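Speaker notes – "What I saw at the Fellero open day"
Talk slot is right after lunch, so keep it moving!

Opening (stand in front of the desk, no slides yet)

Hi everyone, thanks for coming back from lunch. So in August I got to spend most of a day at Fellero, and Wulan Raju asked me to tell you how it went. I took 17 pages of notes and I promise I'm not reading them all out.

Quick show of hands – who here has been to a robotics open day before? (Wait. If it's most of the room, skip the next bit.) For the rest of you, it's half science fair and half people standing in line for coffee. I loved it. I'd go again tomorrow.

Getting there

Keep this short. I went to the wrong door and ended up in the loading bay with a very nice guy from Lau who was just as lost. We were ten minutes late and missed the welcome. Aiman Manurung caught us up in the hallway, and he's the one I ended up following around all day, so a lot of what I'm telling you comes from him.

The big hall

Romia had the loud stuff. Pallet stacking, a conveyor, lots of flashing lights. It moved some 400 boxes before lunch, according to the sign, and people had their phones out the whole time. Great fun to watch, and I got a little tired of it after the third pallet. (Pause here, they may want to ask about price. I don't know the price. Say so.)

Amov was in the corner with a parts sorter. I asked what happens when two parts get stuck together and got a really straight answer – someone walks over and pulls them apart. I wrote that down and underlined it.

The quiet room

Slow down here, this is what I want people to remember.

Off the main hall there was a smaller demo on teaching by hand. You hold a gripper in each hand and do the job yourself, and the recordings become the practice material for a robot later on. I figured it would be a five-minute stop. I stayed until they started packing up!

Aiman's point was that paper is a much meaner test than a box. A box has sides and it holds its shape. Paper gives when you squeeze it, and two crumpled pieces will happily hang on to each other. You and I sort that out with our fingertips while we're thinking about dinner. With two grippers you have to plan it: where do I come in, how far do I close, what's my other hand doing?

Visitors could have a try later on. I was terrible. I kept reaching as if I still had my own fingers, and I'd close way too early. Wulan, if you're in the room, yes, I know you'd be better at it.

(Click. Both pictures come up together. Give people a moment to look.)

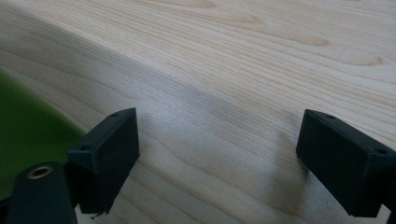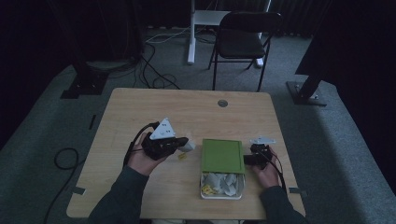 I asked Aiman how many recordings they wanted for one small job like that. He said they'd planned on 50 for the first round and ended up with 1767 across all the versions, and he still wasn't satisfied. I like those numbers a lot. When somebody tells us a robot can learn our packing bench in a week, I want us to ask how many times a person had to do it first, and who that person was.

What I'd like us to do

Two things. First, pick one fiddly job from our own floor, something with soft material in it, and write down every step your hands take. Try it for one shift. I did it with the sample bags and filled a whole page before I'd even got to the label.

Second, Aiman offered to have four of us over for a half day. I need names by the end of the month. You don't need to be technical, and I'd really like at least two people from the packing side – you'll ask better questions than I did.

Questions (ten minutes, fewer if we started late)

Likely ones: are we buying anything? No, there's no plan for that right now. Can I share my notes? Sure, if you can read my handwriting. Did they feed us? They did, and the soup was excellent.

Remember to pass the sign-up sheet from the left side, and get my pen back.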